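Lulutura Bin Picks
README, revised in March

Can a robot tidy up after a toddler yet? Short version: some of the time, if the toddler lives in a grey box and never moves.

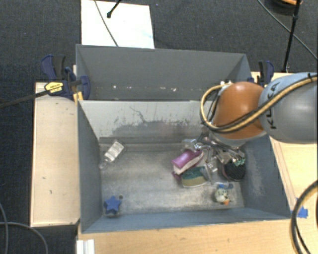

Lulutura is a set of 3,197 recorded attempts at one chore, getting mixed clutter out of a bin. We picked it because every household has this job and every packing room has a worse one. We also thought it would be easy, which is why the project was planned for one spring and is now on its second kettle.

What you get

Each attempt is a folder with the camera stills, the arm's joint readings, the gripper commands and a plain text note giving the result. Results are "held", "dropped", "missed" or "other". Please read the notes for "other" before you train anything on it. The arm is a KUKA. The clutter is bottles, sponges, soft toys and small plastic figures, tipped in by hand and left as they fell.

Splits

wiegand: 1,000 attempts with objects spread out. Start with this one if you need cheering up.
prondar: 1,000 attempts with objects heaped or leaning on each other.
nolleo: the rest, a mixture, held back for testing. Don't tune on it. We can't stop you, but we'll recognise the scores.

How it went

Things with some grip to them mostly come up. Clear bottles are hard, as the depth readings go straight through and report a very confident piece of floor. Soft toys get pinched by one corner and swing about. Small figures next to anything larger tend to be treated as part of it, so the arm goes for both and often leaves with neither.

Speed is its own embarrassment. An adult with a dustpan would have finished before the planner had settled on an angle.

Known problems

Lighting changes during the day and we did not correct for it. Anything recorded after 4 in the afternoon is darker. The box was not cleaned between sessions, so marks on the floor of it carry over from one folder to the next, and a lazy model can learn them. In 8 folders the result note is blank. They are listed in blanks.txt and should be skipped.

Not suitable for

Claims about homes in general. There is one box, one arm and no cat.

Questions and corrections go to the issue tracker, which gets looked at on Tuesdays.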